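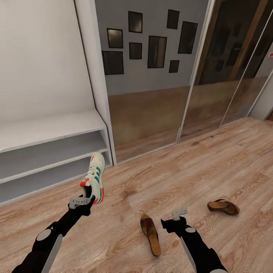
Figure 2. Sneaker held up by a gripper, and sandals on a wood-grain floor, near a shelving unit.

4.2 The doorway rule and its exceptions

Every household in the Stusness sample claimed to have a rule about shoes indoors. Most could recite it. Fewer could recite the same one as the person they lived with, and in two homes the interview had to be paused while the matter was settled. We coded 900 diary entries for mentions of footwear and found that "we always take them off" was usually followed, within a sentence or so, by the case in which they didn't. Forgotten keys were the leading excuse, with groceries close behind. 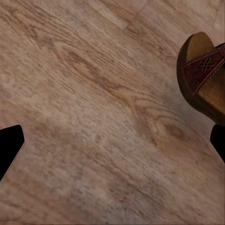 Rules of this kind need a border, and a border needs something to mark it. Where there was a mat, people used the mat. Where there was none, they improvised with whatever the floor offered. A knot in the grain, like the one slightly right of center in the boards above, will do perfectly well as a frontier post, provided everyone agrees which knot is meant. A faint seam between planks can serve the same purpose. Maillard's informants in Futer defended such lines with a seriousness they did not extend to their tax returns.

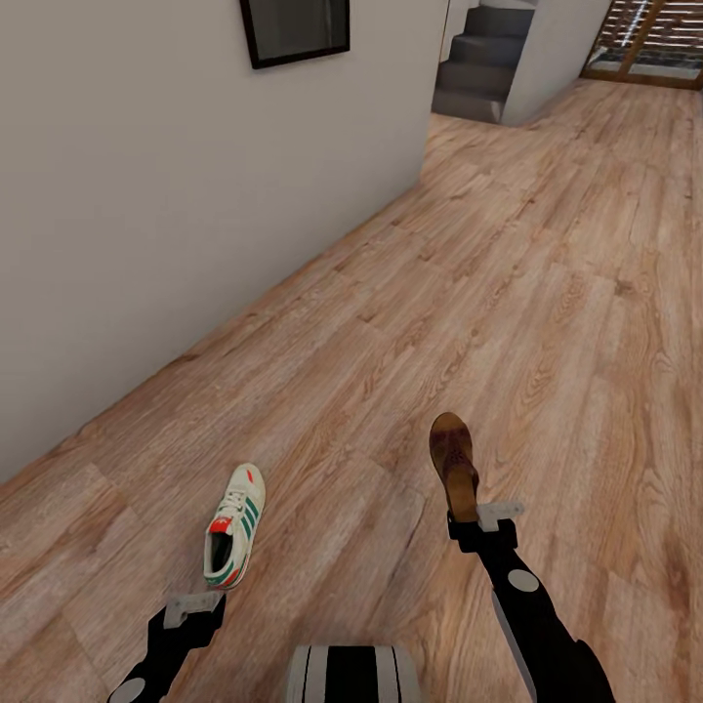
Guests made all of this harder. Hosts told Cao that visitors were "of course" free to keep their shoes on, and then described in detail the visitors who had done so. One host had remembered a pair of boots since January and could still say which chair they had been under.
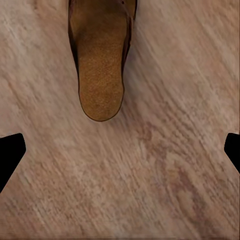
This page was last modified on 2018-10-03.

Slippers complicate the coding scheme further. Half our informants classed them as shoes, half as a sort of sock with ambitions, and the manual (Lý and Ingvarsson, Appendix B) gives them a category of their own after a discussion that ran to 1000 words. We have kept that category. A slipper worn out to the mailbox is coded as a shoe until the wearer comes back inside, at which point the coders disagreed, and their disagreements are reported in Section 4.3.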